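Courses > Building Finishes > Unit 6 > Handout: Setting Out and Estimating Tiled Floors

Setting Out and Estimating Tiled Floors

Prepared by Aleksandra Piątek, Lurbridge evening program. Revised December 2019.

This handout goes with the second half of Unit 6. Read it before the practical session and bring a pencil, a calculator and your own tape. The chalk lines and straightedges are supplied. Substrate preparation was covered in Unit 5 and is not repeated, except where it affects the layout.

1. What setting out means

Setting out is the work done between finishing the base and mixing the first batch of adhesive. It decides where the rows will run, where the cut tiles will fall and how wide those cuts will be. Most of the faults that a customer notices in a finished floor were already present at this stage. A sliver of tile along a doorway, a row that drifts away from the wall, or a joint that lands beside the center of a window instead of on it are all layout faults. None of them can be fixed with grout.

A room is almost never square. In older houses expect opposite walls to differ in length, and expect corners to be a little open or a little closed. Measure both ends and the middle of each direction and write down all of the readings. Do not average them. The shortest reading tells you how many full tiles you can count on, and the longest tells you how much cutting there will be.

2. Reference lines

Find the midpoint of each of the two end walls, ignoring alcoves and chimney breasts, and snap a chalk line between them. Do the same for the side walls. The lines cross near the middle of the room. They must cross at a right angle, and they usually will not on the first try.

Check with a 3-4-5 triangle. Mark 3 units along one line and 4 units along the other, then measure between the marks. The distance should be 5 units. Use the largest unit the room allows. A triangle of 3 ft, 4 ft and 5 ft will hide a small error that a triangle of 6 ft, 8 ft and 10 ft will show. If the lines are out, keep the one that runs toward the main entrance and move the other.

Which line to favor is a matter of judgment. The eye goes to the longest uninterrupted wall and to the doorway people use most. If the two disagree, favor the doorway in a hall and the long wall in a kitchen.

3. The dry run

Lay a row of loose tiles along each reference line, with spacers, from the center to the wall. Look at the gap left at the end. If it is less than half a tile, shift the row by half a tile so that the center line runs through the middle of a tile instead of along a joint. This gives a wider cut at both ends. Repeat in the other direction. The two directions are independent, so you may shift one and leave the other alone.

Do the dry run with tiles from the actual delivery. The size printed on a box is a nominal size. Two lots of the same tile can differ by enough to throw off a long row, and lots should be checked against each other before any are laid. The lot number is normally found on the end of the box, next to the shade code.

4. Two-color patterns

Checkerboard floors have been laid in stone, marble, linoleum, vinyl and ceramic, and the layout rules are the same for all of them. What changes is how easily an error is seen. On a plain floor a row that is slightly out can go unnoticed for years. With alternating light and dark squares the corners form long diagonal lines, and the eye follows them across the room.

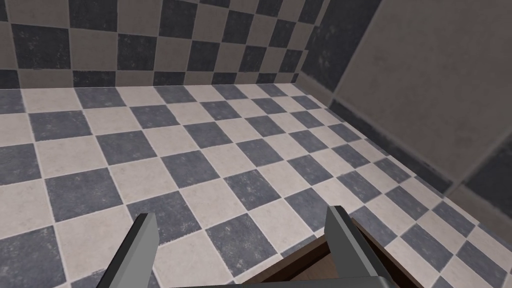 For this reason corners should be checked every few tiles and not only at the end of a row. Sight along the diagonal from a low position. Four corners should meet at each point. If they do not, lift the last tile while the adhesive still allows it. Do not try to win back the error over the next several rows.

There are two common ways to lay a checkerboard. In the straight layout the joints run parallel to the walls. In the diagonal layout the joints run at 45 degrees to the walls, which makes a narrow room look wider but puts a cut tile at almost every point along the perimeter. A diagonal layout is often finished with a straight border so that the cut tiles stop at a clean line and do not run up to an uneven wall.

Decide the color of the corner tile before starting. With an odd number of full tiles in a row, both ends have the same color. With an even number, they differ. In a room where both corners can be seen from the door, many customers prefer them to match, and this may be a reason to shift the row even when the cut widths are acceptable.

Where a wall is also tiled in two colors, settle the meeting line first. Either line up the wall joints with the floor joints or make the two tile sizes clearly different. Joints that nearly line up look like a mistake.

5. Estimating quantities

Work out the area first, then the number of tiles, then the allowance for waste. The usual allowances in this course are 10 percent for a straight layout and 15 percent for a diagonal one.

Worked example. The ground floor hall and pantry of the Plenilholm house are to be tiled in a straight checkerboard. The schedule gives 1395 light tiles and the same number of dark tiles before waste.

Net quantity: 1395 + 1395 = 2790 tiles
Waste at 10 percent: 279 tiles
Total: 3069 tiles

The tiles are sold in boxes of 40, one color to a box. Order each color separately. For one color the requirement is 1395 plus 10 percent, or 1534.5, rounded up to 1535. Divide by 40 and you get 38.375, so 39 boxes are needed. Two colors make 78 boxes, or 3120 tiles.

A common error is to divide the combined total by the box size. In this example 3069 divided by 40 gives 76.725, or 77 boxes. An odd number of boxes leaves one color short of its allowance. Always round by color.

Keep the leftover full tiles. They should be labeled with the lot number and left with the owner for repairs — matching a tile a few years later is often impossible.

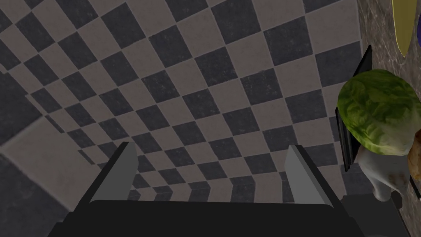 6. Joints and movement

Joint width depends on the tile. Tiles with ground edges can take a narrow joint. Tiles with ordinary pressed edges vary in size and need more room. Handmade tiles need more again, and with these the layout is checked against a grid of chalk lines because spacers are no use when no two edges are alike.

Leave a gap at every wall, column and fixed cabinet. It is hidden by the baseboard and must stay empty of adhesive and grout. Large floors also need movement joints within the field. Where the base has its own movement joint, the joint in the tile has to sit directly over it. Mark these on the layout drawing before the dry run, as they may decide the position of the whole grid.

Grout color has more effect in a two-color floor than in a plain one. A pale grout outlines the dark tiles and disappears against the light ones. A dark grout does the opposite. A middle gray is the usual compromise and shows less dirt. Mix a small amount and let it dry on a scrap of each color before the customer decides.

7. Exercises

Complete exercises 1 to 3 before the practical session. Exercise 4 will be done in class.

1. A corridor needs 800 tiles of a single color in a straight layout. Add the waste allowance and give the number of boxes, at 40 tiles to the box.

2. A diagonal checkerboard needs 3260 tiles before waste, half of each color. Find the number of boxes of each color and the number of full tiles left over if the whole allowance is used up in cutting.

3. Draw the plan of a room in your own home to scale. Show the reference lines, the main entrance and the width of the cut tiles on all four sides. State the tile size you chose.

4. Using the bay marked on the workshop floor, snap two reference lines and check them by the 3-4-5 method. Record the error before and after correction.

Hand in the drawing for exercise 3 on plain paper with your name on the back. Answers to exercises 1 and 2 will be given out with the Unit 7 handout, which covers stairs and thresholds.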